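Library > Work Systems and Automation > Part Two > Chapter 5

Print this page | E-mail this page

Chapter 5
Automating the Laboratory Bench

5.1 Introduction

Chapter 4 dealt with fixed automation, in which the product moves and the machine stays put. Laboratory work fits that model poorly. Batches are small, methods change, and much of a technician's day goes to short handling tasks between instruments: racking tubes, capping, labeling, carrying. This chapter examines what happens to jobs when those tasks are given to a robot arm.

The main case is Lirnora, a contract testing laboratory that analyzes process water for industrial clients. Before automation, the sample room handled 800 tubes on a normal day shift. The figure after the second year was 2320, over two shifts. Headcount in the room did not change. The content of the jobs did, and most of the chapter is concerned with that change.

5.2 Allocation of tasks

Task allocation is the division of work between people and equipment. At Lirnora the first allocation was drawn up by the process engineer, Gerardo Monti, from a time study of the manual procedure. He assigned to the arm every task that was repeated without variation and left the remainder to the technicians. This is known as leftover allocation. Its weakness is that the human share of the work is defined only by what the machine cannot do, and may not add up to a sensible job.

In the first months technicians spent much of each shift waiting for faults. Murdo Gourlay, the shift lead, logged 239 stoppages in January. Most were cleared in under a minute, but each required a person within reach of the cell. The technicians could not start a titration or any other task that needed unbroken attention. The allocation was later revised so that one technician per shift tended the cell and the others were released to analysis, with rotation every two hours.

5.3 Tube placement as a unit task

A unit task is the smallest piece of work with its own start condition, end condition, and error state. Placing a tube in a rack is a useful one to study. A technician does it by feel and corrects a poor approach without noticing. An arm must have the approach specified: tube vertical, axis over the center of the hole, and a limit on downward force. Clear glass adds a difficulty, as its edges give a vision system little contrast. Figure 5.1 shows the rounded end of a tube just inside a front-row hole of the rack.

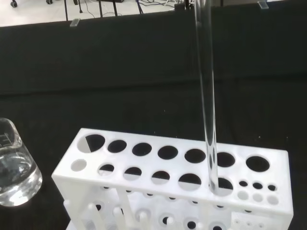
5.4 Changes in skill requirements

Three kinds of skill are affected. Manual dexterity is used less often but is still needed for recovery after a fault. Diagnostic skill is used more, and is seldom covered in the original training. Knowledge of the method itself is at risk of decay when technicians no longer handle samples from start to finish.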